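**Slide 4: Task definition**

- Project unit, second semester. Team: Rutkowska, Matić, Kelmendi. Supervisor: Stoyanova.
- Goal: learn a bimanual policy for handling bicycle saddles from demonstrations on hand-held grippers.
- Say early that the saddle was chosen for its shape. It's long, tapered and asymmetric, and the rails underneath give a second class of grasp point.
- Don't read out the parts list. It's in the handout.

**Slide 5: Demonstration protocol**

Each demonstration uses both grippers. One holds a rail, the other holds the rear of the saddle. Gripper pose is recovered from the printed marker cubes, so the operator has to keep at least one face of each cube in view of the head camera. Pause here and let people look at the slide.

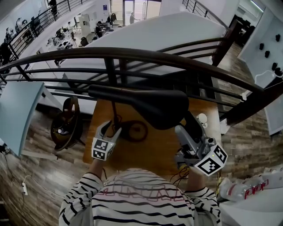 We logged 799 demonstrations over the semester. Of those, 60 were rejected at the labelling stage, mostly for marker dropout while the wrists were rotating. Mention that Matić's filter interpolates gaps of up to 9 frames and discards anything longer. The threshold was set by hand and we haven't tested its sensitivity.

**Slide 6: Training**

- Baseline from the Hamar repository, modified by Kelmendi.
- Actions expressed relative to the current gripper pose. Absolute coordinates drifted between sessions.
- Rail grasps are under-represented on the right hand. Acknowledge this before someone asks.

**Slide 7: Open items**

- Colour calibration differs between sessions.
- No force data. If asked, refer to Rutkowska's appendix.
- Next milestone is a held-out saddle shape in August.

Skip to slide 9 if under five minutes remain.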